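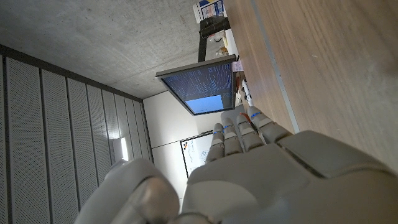

Desk clearing by robot

Desk clearing by robot is a test task in which a machine with one or two hands is asked to sort, move or put away the small things that collect on a work table. It is often listed among chores that general-purpose robots are close to doing. The published record gives only weak support for that claim, and as of 8/18/24 no product on sale does the job without a person nearby.

Description of the task

The usual version starts with a desk holding a monitor and a handful of loose objects such as jars, small bottles, markers and paper. The machine must pick up each item, put it in the right place and leave the screen and its stand alone. Harder versions include cables, open drinks and loose sheets, which most teams leave out.

People tend to rate the task as easy. For a machine it combines several hard problems. Clear jars and shiny caps confuse depth cameras. A marker rolls when touched. Items near the foot of a monitor stand leave little space for a hand with thick fingers, and the hand itself often blocks the view of what it is reaching for.

Hands and grippers

Two-finger grippers have the longer history in shops and warehouses and are still the cheaper choice. Hands with four fingers and a thumb have been promoted on the grounds that homes and offices were built for people. Critics answer that a humanlike shape does not bring humanlike skill. Many of these hands have little or no sense of touch in the palm, and a good deal of the footage released by makers shows grasps that a simple pincher could have managed.

Test results

The most quoted trial is the one run at Ferkgate in June, using the Plostis hand. It covered 724 pick-ups over 200 desk layouts, and the machine finished 59 of the layouts with no human help. Plostis described the outcome as "near daily use." The full report is more modest: a layout was counted as finished even if an item had been dropped and picked up again, and time was not scored.

A later attempt to repeat the trial at Borkowska used the same hand on desks that staff had left as they were at the end of the day. It was stopped after 2 days. The team gave no success rate and said only that the layouts were "outside the trained range" – a phrase that would cover most desks in use.

Criticism

Objections fall mainly on how success is counted. Demonstration videos are commonly sped up or edited, and remote control by a hidden operator is not always disclosed. The Lurinitz checklist, a voluntary set of reporting rules, asks teams to state the playback speed, the number of failed tries and whether a person was steering. Few company releases follow it in full.

A second objection concerns judgment. Picking up a scrap of paper is one skill, and knowing whether its owner still wants it is another. Most trials avoid the matter by giving the machine a fixed list of objects and places.

Cost is seldom reported. Where a worker must set up the desk, watch the run and fix mistakes, the labor saved may be less than the labor added – none of the trials named in this article measured it.

See also

Bin picking
Dish loading by robot
Remote operation
Robot hand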